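Can a Robot Tidy Your Room Yet?

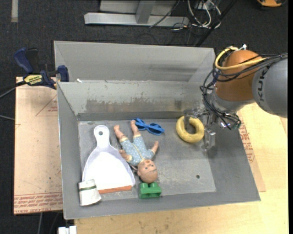
A robot arm at work in a metal bin with a doll, a dustpan and a yellow ring.

Think about the last time somebody asked you to pick up your toys. You probably grumbled a little (most of us do), and then you reached down and grabbed the first thing you saw. It took you less time than the grumbling did! For a robot, though, picking up one toy is a big job with lots of small jobs hiding inside it.

First the robot has to work out what it is looking at. Your eyes and brain do this so quickly that you don't notice. You know straight away where a doll stops and a dustpan starts, even when the doll's hand is lying over the edge of the pan. A computer sees patches of colour, and it has to decide which patches belong together. A baby doll in a pale blue spotty outfit with bare legs is quite a puzzle, because the legs and the clothes are different colours but they are all one doll.

Next comes the grabbing. The robot's hand is called a gripper, and it doesn't need to look anything like yours. A thick ring is a friendly shape for a gripper, since one finger can go through the hole while the other stays on the outside. Sunglasses are trickier. They are thin, they have gaps in them, and if you squeeze in the wrong spot they can slide away. Try it yourself at home - put on a pair of big oven mitts, close one eye and pick up a pair of sunglasses using only your thumb and one finger. Then try a building block, and then a sock.

How did you go? If you dropped something, you have an idea of why robots need so much practice. A robot might try to pick up the same toy 387 times, at all sorts of angles, and still get muddled when it meets a new one.

So, can robots do chores yet? Some of them, yes. There are robots that vacuum floors, and robots in factories that lift the same part onto the same spot all day long without getting bored. Those jobs are neat and tidy to begin with. Your bedroom is a different story, and so is a shop shelf after a busy Saturday, when everything has been picked up and put back in the wrong place.

People who build robots are working hard on messy jobs, and the machines are getting better at them. One day you may have a helper that sorts the blocks from the dress-ups while you eat your breakfast. For now you are still the best toy picker-upper in your house, so you might like to get started on that floor!

Words to know
Gripper: the part of a robot that grabs and holds things.
Joint: a place where an arm can bend or turn, like your elbow.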